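4.2 Open-day sessions

The second data set was gathered during the Ondeck open day on Aug 12, 2022, when the Kuusisto laboratory received 276 visitors. Of these, 213 stopped at the sorting table and 100 agreed to give a spoken instruction to the arm. Sessions were held in blocks of 20 minutes, with the workspace reset between blocks. Visitors stood behind a floor line on the far side of the table and were told only that the arm could move blocks and balls onto plates.

Instructions were passed to the Rondora planner without editing. The planner was the same build used in Section 4.1 – no parameters were changed for the public sessions. A trial ended when the arm returned to its rest pose or when the operator pressed stop. The layout in Fig. 3 has a plate on either side, one light blue and one lavender, with the orange blocks and tennis balls between them.

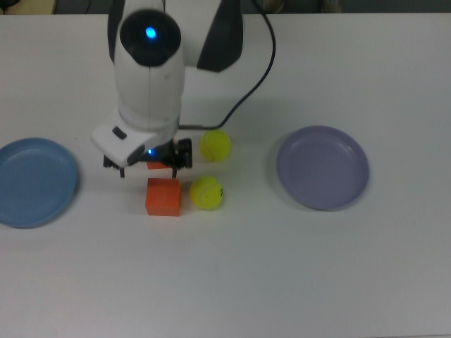 Fig. 3. Sorting table with the gripper at one of the orange blocks.

Seija Laitinen objected during the discussion period that a visitor who has watched three or four trials is no longer naive, and that later instructions would drift toward whatever wording had already worked. We accept the point. Visitors in the same block could hear one another, and short commands of the form "put the ball on the blue plate" became more common as each block went on. Order within the block was therefore entered as a covariate in the analysis.

Two further limits apply. Speech was recorded with a single table microphone, and background talk led to repeated prompts in the busier blocks. Instructions naming an object only by color were handled by asking the visitor to rephrase – a rule carried over from the February pilot. Transcripts were checked by two annotators working separately, and disagreements were settled by a third.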